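House rules for hand-held gripper work
Speaker notes, Pullau session

Opening
Say hello, thank Naledi Makhubela for the slot, and get straight to it. I love this subject and I've only got the one slot, so no history lesson!

Slide 2 — why write rules at all
At Foltport we had 271 recordings before anyone wrote a rule down. By the time we reached 709 there were three versions of "start position" going about (all of them sensible, none of them the same). Pause here. People usually laugh because they've done it too.

Slide 3 — before you pick the tool up
Check the jaw pads, both sides. Wipe the lens. Say the task out loud in one sentence. If you can't, the task sheet needs rewriting. Glass and ceramic go on the sheet by name, and so does anything with liquid in it.

Slide 4 — the table
My favourite bit, so watch the clock. Agree what belongs on the table for the task and write it down. Anyone who happens to be in the room gets asked first, and gets blurred if they'd like to be. Stop if someone walks into reach — always, even mid-grasp.

Slide 5 — set-up
Vase and bottles towards the back, jaws closed up in the middle of the view, marker board off to the left. Leave it up while they look.

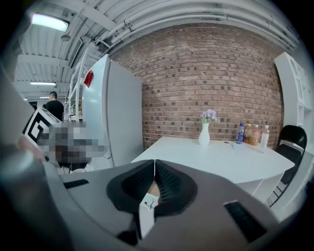

Tharindu wrote back after the Skeltitz run-through that a rule nobody can check shouldn't be on the sheet, and that he would cut half of mine. Read that out. He's right about a few of them, and I'd like the room to argue over which.

Slide 6 — what next
Draft two goes to Lindiwe Sithole in October. Copies by the door, pencils too. Take questions until they throw us out.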